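Katene science outreach kits: progress report to Urketeo
August 25, 2020

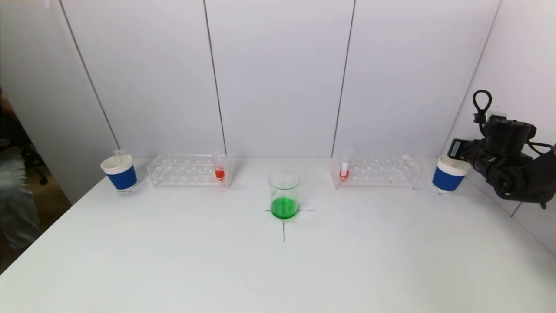 Bench layout for the colour session, with racks, beaker and paper cups.

The wet bench sessions are on track. We ran four in July and have spent 695 of the materials grant, mostly on test tubes and acrylic racks. Paper cups are doing for spare tubes until the proper holders arrive from Dremuline - the order is late.

Tayla Te Moana has rewritten the worksheet so the beaker step comes first. Bevan Trevaskis is still checking the disposal instructions.

Outstanding: 23 tube stoppers, labels for the second rack, and a decision on the spring dates.

Hemi Donnelly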